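About us

Hi, I'm Hashini Sikder, and I run Plekeck with a small crew that writes house rules for robots and the folks working near them. We started in July at a kitchen table with 2 pages of rules, and most of those are still in use!

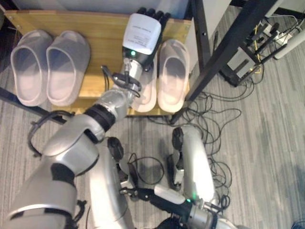 Our favorite test job is plain old slippers. If a rule is too fussy for picking up slippers, we cut it (Kulkarni, our first client, taught us that one).
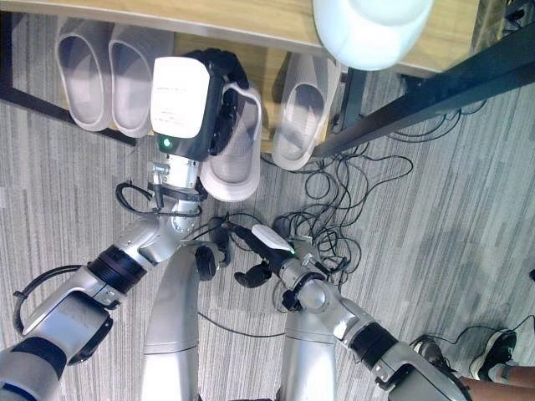
Every rule gets a number, a plain reason and a person who can change it. Rule 1014 says anyone may call a stop, even on their first day. Want a copy? Just write to us.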